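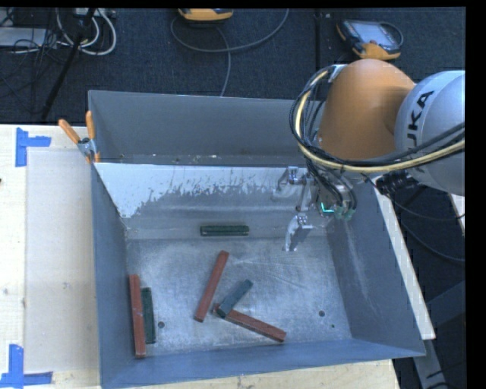

Samo Self Storage, Savport: your questions, more or less answered
Last updated 24/07/2024

How small is your smallest unit?
Six square feet. It will take a bicycle, or a marriage's worth of board games, if you stack them well.

Can I live in my unit?
No. We get this one more than you might think, mostly in October, when the students arrive.

When can I get in?
Six in the morning until ten at night, every day. The gate code works between those hours and sulks outside them.

What can't I store?
Food, petrol, fireworks, animals and anything that used to be an animal. Taxidermy is fine – ring us first, please, so the night staff are ready.

Is my stuff insured?
Up to £4000 as standard. If your vinyl collection is worth more than that, as everyone's apparently is, you can buy extra cover at the desk.

I've lost my padlock key.
We have bolt cutters. Bring photo ID and buy a new padlock.

Where are you?
Baluyot Road, behind the tyre place. Sat navs will send you to the Iltorum estate, where they are tired of giving directions.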